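Re: [parish-registers] Reading the Plenditon marriage entries, 1,514 or 1,197?

From: Hajar Hegazy
To: parish-registers list
Date: October 30, 2023

Kenza Lahlou wrote:

> Hello all,
> I finished my copy of the index for the Plenditon marriages and
> I get 1,197 entries. The old typed index at the front of the
> film says 1,514. This is a difference of over 300, so I do not
> think it is only my tired eyes. Did anyone here work with the
> same film? I would like to know if there is a second book, or
> if the typist counted something that I do not count.
> Also, what do you do with the entries that have a line through
> them? I left them out, but now I am not sure.
> Kenza

Dear Kenza, dear list,

I worked with this film in July, for the Alau and Pathirana families, so I can answer a part of your question. I ask you to excuse my English where it is not smooth.

First, the number. I believe that the typist counted banns and marriages together. In the Plenditon book the banns are written on the left pages until the new clerk arrives, and after him they are in the same column as the marriages, with only a small "b." at the start of the line. On the film this "b." is often lost in the fold of the book. If a couple had banns read and then married in the same parish, they appear two times in the typed index, with two page numbers after the name. Look for example at the letter M. Several names there have two page numbers which are very near to each other. I think these are the same couples.

I did not check the whole index in this way. I checked only A, M and P, because these were my letters. For these the explanation works well, except for four names in P where I find a page number in the index and nothing on the page. It is possible that they were on the loose sheet that is mentioned inside the back cover. I never saw this sheet, and the archive told me they do not have it.

About a second book: there is one, but it starts later and it has its own index, so it should not change your number. Please be careful with the catalog, where both books have the same title. I ordered the wrong one and lost a morning.

Second, the lines. I would not leave these entries out. In my experience there are different kinds of line, and they do not mean the same thing. A straight line made with a ruler usually means that the entry was copied to another place, often to the clean copy for the bishop. A line by hand, with the word "void" or "error" beside it, is a real cancellation. And then there is a thin wavy line which I find only in the years of the new clerk. I think he used it when the fee was not paid, but I can't prove it. My suggestion is to copy everything, and to add a column where you write what kind of line you see. You can always remove these rows later, but it is very hard to go back and find them again.

I made this mistake myself with the Alau family. I left out one crossed entry, and it was exactly the marriage I was looking for — the groom was written with his stepfather's name, and the correct entry was four pages later with a different spelling. It took me two winters to find it again.

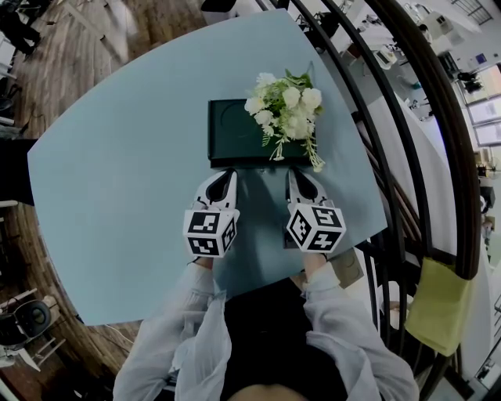 One more point on the spelling, which may help you with the letter L. The new clerk came from Mikholm, and he wrote the names as he heard them. He puts an H at the beginning of names that have none, and he drops it where it should be. So please look also under H for anything you miss under A, E or O. For double letters he had no rule at all. I found the same bride with one L in the banns and two in the marriage, on facing pages and surely in the same hand.

The witnesses are worth copying too, even if it makes the work slower. The typed index does not include them. In a small parish the same few men sign for everybody, but when a name appears only once it is often a brother or an uncle of the bride. I found the whole Pathirana side in this way.

If you like, I can send you my sheets for A, M and P, so you can compare them with yours before you do the other letters. They are in a plain table, with the page number as it is on the film and the page number as it is in the book — these are not the same after the blank pages. Write to me off the list and tell me which format you prefer.

Does somebody have the film for the years after the second book? The archive says it is out for repair, and I would be glad to know if a copy exists in another library.

With kind regards,
Hajar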